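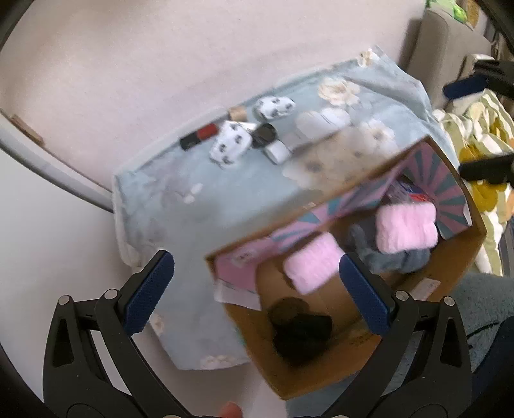 Archivado en: Prevención y almacén

Revisión de abril, almacén Calano. Rellena: Cecilia Mahama

Extintores: vigentes, según etiqueta. Nadie pesó el 2.
Salida trasera: libre a las 9:00. A mediodía, ya veremos.
Estantería Galtov: la placa dice 700 kg -- no me la creo con ese larguero doblado. Descargar.
Pasillo: casi 50 cm. Insuficiente.
Luz de emergencia: «reparada», dice Bukola Nnaji. Sin parte de Cisonel no firmo.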